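報道関係各位

Arnevow、箱内ピッキング用グリッパーの比較試験結果を公開
2本指型と3本指型を同一の作業環境で評価、手順書と記録データを4月より提供

Arnevow株式会社（以下、Arnevow）は、ロボットアームによる箱内ピッキングを対象としたグリッパー比較試験「Trirkel（トリルケル）」の結果をまとめ、4月に公開します。試験では、2本指型と3本指型のグリッパーを同じアーム、同じ箱、同じ対象物の組み合わせで動かし、それぞれ600回の把持を記録しました。あわせて、試験に用いた手順書、対象物の一覧、把持ごとの記録データを、研究機関および設備導入を検討する企業に提供します。

公開の対象となるのは、当社のMacRitchie実験室で実施した全試験です。把持に成功した回だけでなく、失敗した回、途中で停止した回、作業者が中断を指示した回の記録も含みます。

試験を行った背景

グリッパーの選定では、製品仕様に記載された把持力、開閉幅、可搬質量が比較の出発点になります。しかし、箱の中に形の異なる物が入っている作業では、仕様の数値だけで適否を判断することが困難です。指が壁に当たる、隣の物を押して動かす、物の下に指が入らないといった事象は、対象物の位置と箱の形状に左右されます。

当社にはこれまで、物流設備や部品供給装置の設計部門から、グリッパーの選定に関する相談が寄せられてきました。その多くは、すでに候補を絞り込んだものの、候補同士を同じ条件で動かした資料が手元にないという内容でした。各社の実演資料は対象物も箱も照明も異なるため、並べて見ても差を読み取ることができません。

Trirkelは、この点に対応するために始めた社内の比較試験です。当初は設計部門からの問い合わせに回答するための資料として準備していましたが、手順と記録の形式が固まったことから、社外への提供を決定しました。

プロジェクトを統括するマリオン・モンクリーフ（Marion Moncrieff）は、次のように述べています。
「候補の製品を順番に借りて動かしても、担当者が変われば対象物の置き方も変わります。それでは製品の差を見ているのか、置き方の差を見ているのか判断できません。今回は置き方の手順を先に決め、その後でグリッパーを取り付けました。順序としてはそれだけのことですが、準備期間の大半はここに使いました」

試験環境

作業環境は、作業台の脇に据えた上部開放型の箱と、その中へ手先を入れるロボットアームで構成しています。箱はグレーで、壁は内側に傾斜しています。箱の位置がずれると把持位置の記録が比較できなくなるため、縁をクランプで押さえ、グリッパーの交換後には位置の確認を行いました。

箱の壁が傾斜していることは、試験条件として意図したものです。垂直な壁の箱に比べて、壁際に寄った物に対する指の進入角度が制限されます。現場で使用されている容器にも傾斜した壁を持つものが多く、設計部門からは、平らな台の上での把持結果をそのまま容器に当てはめてよいかという質問を繰り返し受けていました。

箱の底面は、試験を重ねて擦れた状態のまま使用しています。新しい底面に交換すると物の滑り方が変わるため、試験期間中の交換は行わないことを手順書に定めました。壁面についても同じ扱いとし、光の反射が画像認識に与える影響を含めて記録しています。

対象物

対象物は29点です。市販の玩具、カップ、小型の容器など、入手しやすく、形状と表面の性質が異なるものを選びました。工業部品だけで構成しなかったのは、同じ試験を他の機関で再現する際に、部品の調達が障害になるためです。

選定にあたっては、球のように接触点が限られるもの、動物の玩具のように手足や尾が突き出したもの、カップのように縁をつかむか側面をつかむかで結果が変わるもの、透明で輪郭を検出しにくいものを含めました。それぞれの対象物について、質量、主要寸法、表面の状態、変形の有無を一覧に記載しています。

対象物の組み合わせは、単独で置く条件と、複数をまとめて置く条件に分けました。まとめて置く条件では、物同士が接触した状態から試験を開始します。目標とした物をつかめた場合でも、隣の物を一緒に持ち上げたときは成功に数えず、別の区分で記録しました。

対象物の準備を担当したケンナ・カーネギー（Kenna Carnegie）は、次のように述べています。
「動物の玩具は、置く向きによって別の物のように振る舞います。カンガルーは尾が長く、尾の側から指を入れると胴体が回ってしまうことがありました。イルカはひれの位置が問題になります。一覧には名前だけを書くのではなく、置いた向きの区分も入れています」

カメラの配置

撮影には3か所の視点を使用しました。作業台側から箱の内部を見下ろす固定視点、箱の真上からの視点、アームの手先に取り付けた視点です。グリッパーの動作計画に使用した映像と、結果の判定に使用した映像は区別して保存し、記録データにもその区分を付けています。

固定視点では、アームが箱に入ると手先の一部が腕部や配線に隠れます。真上からの視点でも、アームの姿勢によっては対象物が見えなくなります。手先の視点は物に近づいた段階で有効ですが、指が閉じる直前には視野の多くが対象物で占められます。どの視点にも見えない時間があり、それがいつ生じるかは、グリッパーの外形によって異なりました。

この差は、グリッパー単体の仕様には現れません。3本指型は手先の幅が大きく、複数の物がまとまっている場所では、固定視点から指先を確認できる時間が2本指型より短くなりました。一方、手先の視点では、指の間に入った物の向きを判定しやすい傾向がありました。

試験の実施手順

1回の把持は、対象物の配置、配置の撮影、把持位置の算出、進入、指の閉動作、持ち上げ、保持、解放という順序で行います。持ち上げた後の保持時間は全条件で統一しました。保持中に物が滑り落ちた場合は、持ち上げには成功したが保持には失敗した回として記録しています。

配置は担当者が手で行い、配置図と照合したうえで開始します。照合は配置した本人以外が担当しました。配置図と異なる場合は開始前に直し、直した回数も記録に残しています。

アームの動作速度、進入時の高さ、箱の壁との最小距離は、2種類のグリッパーで共通としました。グリッパーごとに最適な設定を探すことはしていません。調整によって結果が改善する余地はどちらにもありますが、調整にかけた時間の差が結果に混ざることを避けるため、本試験では共通設定を優先しました。個別に調整した場合の結果は、次の段階で扱う予定です。

アームの周囲には、グリッパーの制御線、カメラの信号線などが通っています。配線は動作中に輪の形が変わるため、箱の縁や対象物に触れる可能性があります。配線が対象物に触れたと判定された回は、把持の成否にかかわらず印を付け、集計から分離できるようにしました。

制御を担当したソク・ウンソン（Eun-seong Seok）は、次のように述べています。
「最初の予備試験では、失敗の原因が指なのか配線なのかを映像から区別できない回がありました。配線の固定位置を変え、接触の有無を記録項目に加えてから本試験に入っています。グリッパーを比較する試験ですが、記録用紙の上では配線の欄を見る時間がかなり長くなりました」 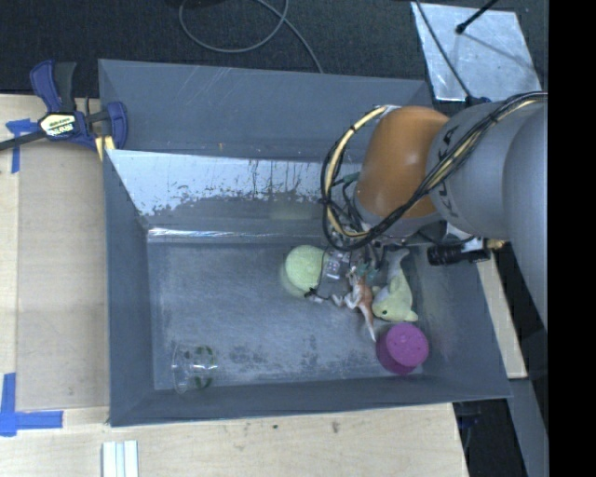
試験結果の概要

2本指型は、壁際に置かれた物と、物同士の隙間が狭い配置で安定した結果を示しました。指を差し込むために必要な幅が小さく、隣の物を動かさずに目標の物へ到達できた回が多くなっています。縁のあるカップについては、縁を挟む方法が有効でした。

3本指型は、単独で置かれた球形の物と、胴体に太さのある玩具で、持ち上げ後の保持に優れていました。2本指型では保持中に回転した物が、3本指型では姿勢を保った例が複数の対象物で確認されています。ただし、まとめて置いた条件では隣の物を押し動かす回が増え、目標とは別の物が壁際へ移動することがありました。移動した物は次の把持で進入しにくくなるため、連続してすべての物を取り出す作業では、この差が後の工程に影響します。

透明なカップは、どちらのグリッパーでも把持以前の段階で失敗する回が目立ちました。輪郭が正しく検出されず、把持位置が実際の縁から外れたことが主な原因です。装飾の柄がある側がカメラに向いた配置では検出が改善しましたが、柄の位置を縁の位置と誤って判定した例もありました。指の形状の違いによって解決する課題ではないと当社は判断しており、報告書では他の対象物と別の章に分けて記載しています。

球については、指が触れた瞬間に転がる現象が両方のグリッパーで確認されました。2本指型では、指の閉じる方向と直交する向きに逃げる例が中心です。3本指型では逃げる方向のばらつきが小さく、再試行で把持できる位置にとどまる傾向がありました。

総合順位は設けていません。対象物と配置の区分ごとに結果を示し、利用者が自社の作業に近い区分を選んで参照する形式としました。

結果の解析を担当したパオラ・ハペタ（Paora Hapeta）は、次のように述べています。
「全体の成功率を一つの数字にすると、対象物の選び方で順位が入れ替わります。集計の途中で実際に組み合わせを変えて確かめました。導入を検討される方には、まず配置の区分を見ていただき、その後に対象物ごとの表へ進んでいただきたいと考えています」

結果の利用にあたっての制限

本試験の結果は、当社の実験室で使用した箱、アーム、カメラ配置、共通設定の組み合わせにおけるものです。アームの機種、箱の寸法、照明が異なる環境で同じ結果が得られることを保証するものではありません。また、使用したアームおよび周辺機器の製造元による評価や認証を示すものではありません。

耐久性、消費電力、騒音、食品や医薬品の取り扱いに関する適合性は、試験の対象に含まれていません。吸着式のグリッパーも今回の比較には含めていません。柔らかい袋や布のように、置くたびに形が変わる物についても、配置の再現方法が定まっていないため対象外としました。

指の表面材は試験開始時の仕様のまま使用し、摩耗による影響を把握するため、記録データに試験の実施順を含めています。表面材の交換を行った時点も同じデータで確認できます。

提供内容

提供する資料は次のとおりです。

試験報告書
配置の区分および対象物ごとの結果、失敗の分類、各視点における視認性の評価を収録しています。

試験手順書
箱の固定、対象物の配置、照合、撮影、把持、判定までの手順を記載しています。配置図と記録用紙の様式を含みます。

対象物一覧
対象物の質量、寸法、表面の状態、置き方の区分を記載しています。同等品を選ぶ際の許容範囲も示しています。

把持記録データ
把持ごとの条件、把持位置、結果、配線接触の有無、再試行の有無を収録しています。映像は、報告書で引用した回を中心に提供します。

報告書と手順書は申込者全員に提供します。把持記録データと映像については、利用目的の確認後に提供します。大学および公的研究機関が研究目的で利用する場合、費用はかかりません。企業による利用の条件は、窓口にて個別に案内します。

実験室での立ち会い試験

資料の提供に合わせて、MacRitchie実験室での立ち会い試験の受け付けを開始します。利用者が検討中のグリッパーを持ち込み、Trirkelの手順に沿って試験を行うものです。実施日は毎週金曜日とし、取り付け部品の準備状況を確認したうえで日程を決定します。

持ち込みにあたっては、グリッパーの外形図、質量、取り付け面の寸法、制御信号の仕様を事前に提出していただきます。配線の取り回しによってはアームの動作範囲を制限する必要があるため、制御線の長さと曲げ半径についても確認します。対象物の持ち込みも可能ですが、刃物、液体の入った容器、割れるおそれのあるものは受け付けません。

立ち会い試験の結果は、利用者の同意がない限り公開しません。同意を得た結果については、公開済みの結果と同じ様式で報告書の追補に掲載します。

受け付けを担当するブレア・ダウ（Blair Dow）は、次のように述べています。
「持ち込みの試験で時間がかかるのは、把持そのものより取り付けと配線です。図面を早めにいただければ、当日は試験に多くの時間を使えます。図面がそろっていない段階でのご相談にも対応しますので、その場合は手元にある寸法だけでもお知らせください」

今後の予定

次の段階では、グリッパーごとに設定を調整した場合の比較と、カメラの配置を変えた場合の比較を行います。透明な対象物については、照明の角度を変えた予備試験を進めており、手順が定まり次第、手順書の改訂版に反映します。制御装置の違いが把持動作の応答に与える影響についても、評価項目の検討を始めています。

改訂版を公開する際は、旧版の手順で得た結果をそのまま残し、新旧の結果を区別して掲載します。すでに資料を申し込んだ利用者には、改訂の内容を個別に通知します。

Arnevowについて

Arnevow株式会社は、ロボットの手先装置および周辺機器の評価、設備設計に関する技術支援を行う企業です。MacRitchie実験室では、把持試験、カメラ配置の検討、制御装置の接続確認を実施しています。

本件に関するお問い合わせ

Arnevow株式会社　Trirkel事務局
担当：ブレア・ダウ

資料の申し込み、立ち会い試験、取材に関するお問い合わせは、いずれも同事務局で受け付けます。取材で実験室の撮影を希望される場合は、申し込みの際に撮影機材の概要をお知らせください。

※記載されている会社名および製品名は、各社の商標または登録商標です。
※本リリースの内容は発表時点のものであり、予告なく変更される場合があります。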